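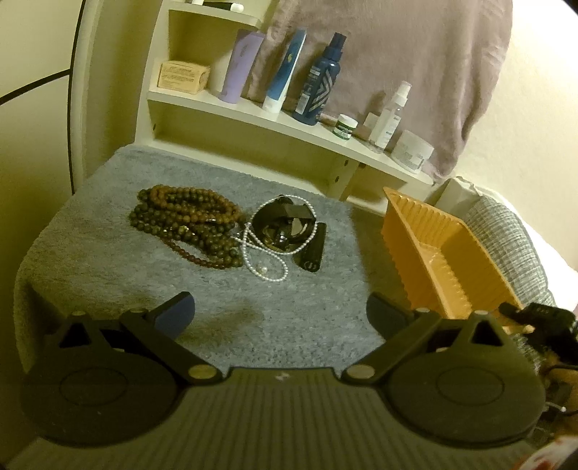 6 January 2020. Workshop notebook, accessories bench.

Back after the break, and the sorting corner is as we left it in November, which is to say optimistic. The plan for the Penden job is still to get small personal things off low surfaces and into trays, one tray per sort of thing, so that whoever gets dressed in the morning can find a necklace without an excavation.

Started with the beads. Brown and dark olive wooden rounds, plus the smaller reddish-brown strand, which has wound itself in with the others and shows no wish to leave. Gave it 15 minutes. Lifting from the middle of the heap makes it worse. Finding an end and laying it out flat works, slowly – Jovita Alvarado has been saying this for a year and I have now written it down, so she can stop.

Pearls next. Long necklace, all loops, sitting over the black piece with the round metallic face. Take the pearls off first, always. Pulled the black one out from underneath last time and had the whole lot down the side of the mat.

There is a single loose pearl by the bottom loop. Checked the necklace for a gap and couldn't find one, so it either came from something else or my eyesight is going. Put it in an envelope marked PEARL, LOOSE. Must not become the sort of envelope that lives in a drawer until 2035.

Small black thing with the logo: Jovita says key fob, I say compact. Neither of us will budge. It goes under "pocket" for now.

The shaggy gray mat is a pleasant surface for everything except small round objects, which go into the pile and stay. It also has a flat patch in the middle that no amount of brushing has cured. Try the plain felt from Serrano before we do any more beads.

Orange tray: the ridged wall is good, stops strands sliding about. Standing it at a tilt is less good. Ask Comitz if they do it in a lower height, and order 6, or 10 if the price drops.

To do: hooks for the long strands. Move the gray knit somewhere it won't snag on clasps. Find the pen that was here this morning.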